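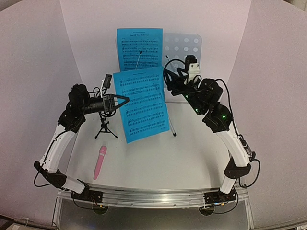

## 4. Loose sheets on the stand

**Figure 4.** Two blue sheets of printed music on a perforated, translucent stand panel, the front sheet overlapping the lower part of the one behind.

Coloured paper was one of the happiest surprises of our study. Of the 121 players who answered the Pledham survey, 30 said they now copy at least one part on to tinted paper, and blue was the clear favourite. Staves and notes still read as crisp black lines (Fig. 4), and a blue part is wonderfully easy to find in a full folder.

Overlap is the harder matter. The front sheet in Fig. 4 sits at a slight tilt and hides the foot of the rear one, while the rear title stays in view – a layout we met again and again in the Stemari rehearsal notes. Berisha and Golob marked each overlap by which systems it covered, and we follow their scheme with one change: a tilted sheet is scored by its lower left corner.

The stand itself deserves more attention than it usually gets! A panel with rows of holes, like this one, is light to carry, and players told us with real warmth about stands they had kept since school. Thin page rods came up often too. Jurić found that players disagreed strongly over where the rods should go, and we return to their answers in Section 5.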